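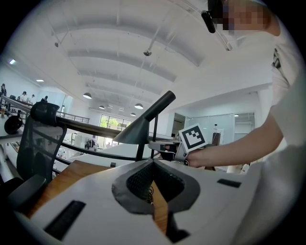

The desks on the raised level, with the trees outside the big window.

We have settled in upstairs at Postden, and I must say the daylight is the first thing everyone mentions when they come by (Araba Sulemana has already asked twice whether there's a desk going on the raised level!). Gifty Yakubu picked the lamps, after going through more catalogs than I'd care to remember, and she is very pleased with the dark domes over the far end of the room.
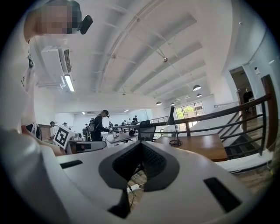
White beams and Gifty's pendant lamps.

The beams took the longest to paint, and Kwesi Atinga would like it known that he did over 200 feet of them himself. Come up and say hello whenever you're passing, the kettle is usually on.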